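Letau launches stoneware-look plate range for cafes, canteens and home kitchens

April 2023. For immediate release.

New plates from Letau. Ridged, coloured, made for food that gets eaten with the fingers. The Cabrera range goes on sale this month through the Tamitz shop and trade counter, and by post to the rest of the country.

Short version for busy desks: one shape, three sizes, four colours. Lavender, oat, moss, ink. Sold singly or in boxes. No gift sets yet, please stop asking, they are coming.

What's new

Rings. The Cabrera plate has raised rings running out from the middle to the rim. Pastry sits on top of the ridges, so there is a bit of air under it and the bottom crust doesn't go limp so fast. Works for flatbreads, turnovers, folded pies, toast. Less good for soup, obviously. Sauce gets into the grooves and you'll want a brush for it.

The rim is low. Easier to pick things up from the side, and the small plates stack inside the big ones without rattling about. A stack of the medium takes up less cupboard than our old Jundo plate, which had that thick foot everyone complained of.

Dishwasher yes. Microwave yes. Oven no, and the sticker on the back says so in large letters this time.

Where it came from

Letau has been selling tableware to small bakeries since the workshop opened. The bakeries all wanted the same thing – a plate that makes a plain bake look like somebody meant it. White was too cold. The dark ones showed every crumb. We made samples in February and sent them out to cafes near Tamitz with a form to fill in. We had 253 forms back, some with butter on.

Lavender won. We did not see that comming. Most of us in the office had put money on oat, and oat finished last but one. It stays in the range as the trade buyers like it under salads.

"Golden food wants a cool colour behind it," said Teodoro Evangelista, who designed the range. "Cheese pasties, samosas, anything with a proper bake on it. Put it on cream and it disappears. I tried the lavender at home with leftover turnovers and my daughter asked if we'd been to a different shop."

He also asked us to say the rings were harder to get right than they look. First moulds too deep, crumbs stuck for ever. Second lot too shallow, you couldn't feel them. The third is the one on sale.

Stock and ordering

First run is 3000 plates across all sizes. Lavender is the biggest share of that, ink the smallest. Second run depends on how the first goes.

Trade customers can order from boxes of 100, mixed sizes allowed, mixed colours allowed, but tell us which at the time of ordering and not the morning of delivery. Samples: up to 3 plates per business, one of each size, returnable or you can keep them and we'll add them to your bill.

Home customers order singly from the shop in Tamitz or by post. Post takes longer for the large plate, it goes in a different carton.

Existing Jundo customers – your plates are still being made until the moulds wear out. Chips and replacements as before. The Jundo bowls carry on with no change and will sit fine next to Cabrera, the medium ring is the same width as the bowl foot.

In use

Serving tips from the test cafes, passed on as we got them. Warm the plate a little first if the pastry is straight from the oven. One bake per small plate, don't crowd it. Leave the flaky stuff whole and let people tear it. Paper napkin to the side and not underneath, it sticks in the grooves and spoils the look.

A folded golden bake on the lavender plate:
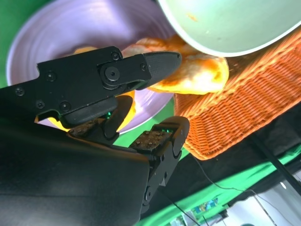 Evangelista replied that the colour was the easy part and the washing up would decide it. Would he change anything? A slightly heavier large plate, maybe, and a fifth colour if the buyers leave him alone long enough to mix it.

Colours on screen vary. Ask for a glaze chip if it matters, we post them free with any trade enquiry.

Press samples: available in lavender and oat only, moss and ink are all spoken for. Please say which size you want and give a delivery adress where someone is in during the day. Cut-out pictures of all four colours on request from the Letau press desk, same contact as for the Jundo launch.

Ends

Notes for editors: Cabrera is spelled with one r in the middle and one near the end, and takes a capital. Letau takes no accent. Prices are on the trade sheet, sent separately.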